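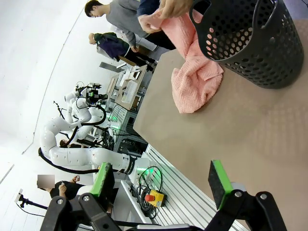 Two arms, one towel: our club's folding project for the Salten showcase

Posted by hduman, December, 9:14 pm

Okay, I've been lurking in the club projects section for ages and I finally have something to post! I'm in the student robotics club at Hurkdale, and our group picked towels for the winter project. The goal is to take one towel from someone's hands, hold it by both top corners, fold it twice and drop it in a basket. We've got 40 demos recorded so far and the first policy trained last night.

It's so much fun and so much harder than I thought. Rigid stuff spoiled us. Last year's team did blocks, and a block stays the shape you left it. A towel has a new shape every time you breathe near it.

Where we're stuck is the handover. Our person holds the towel up, the two grippers close on the top, and then the person lets go. Sometimes one side takes two layers of fabric and the other side takes one, and then the first fold comes out crooked. Has anyone here done cloth with parallel fingers? Should we be changing the pads, the towel or the way we hand it over?

Hüsnü

----

lumi_dobre, 9:40 pm

YES, towels! We did pillowcases at Pascu two years ago and I still think it was the best thing our club ever tried.

My vote is for changing the handover. Have your person pinch the hem and hold it out flat, with the rest hanging straight down. If the fabric is bunched in their hands, the fingers will grab whatever is closest, and you'll get your two layers. Ours got a lot better the week we wrote the handover down on a card and made everybody do it the same way.

What fingertips are you running?

Luminița

----

vvasiliu, 10:02 pm

I'm going to disagree with lumi a little. If every person hands it over exactly the same way, you'll train something that only works with your own club members. Showcase visitors will shove the towel at it any old way! I'd record messy handovers on purpose, and lots of them. 40 demos is a start, but I'd want double that before blaming the pads.

----

hduman, 10:25 pm

@lumi green pads with a dark foam face. They grip terry fabric really well, maybe too well, because they don't like letting go over the basket either.

@vvasiliu that's the exact argument we had in the lab today, haha. Margareta is on your side and I was on lumi's.
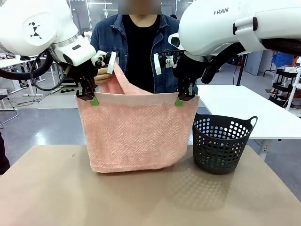

The other thing I keep going back and forth on is how tight to hold it between the two arms. Pull it too tight and a corner pops out when the person lets go. Leave it too slack and the top edge sags, and then the wrist camera loses the hem. Right now we close the left side first, wait a beat, close the right, then spread the arms a tiny bit. I'm tempted to close both together.

----

lumi_dobre, 10:41 pm

Keep them separate! If you close both together and one misses, you've got a towel swinging off one corner. Close one, check it, close the other.

And vvasiliu, fair point about visitors, but you can add the mess later. Get one clean version going first or you won't know what broke.

----

vvasiliu, 10:58 pm

Or you find out a week before the showcase that the clean version was the easy part. We did that at Skoritz. 86 demos, all tidy, and the first kid who walked up handed it the towel upside down.

Agree on closing one at a time though.

----

mbarbu, 11:20 pm

Margareta here, same team as Hüsnü. We're going to try both: the next 7 recordings with the flat hem, then a batch where people hand it over however they want. I'll tag them separately so we can train with and without the messy ones.

Also Hüsnü, you have the spare towel in your backpack. Please bring it back tomorrow.

----

hduman, 11:31 pm

Found it. Will post results once the second batch is trained!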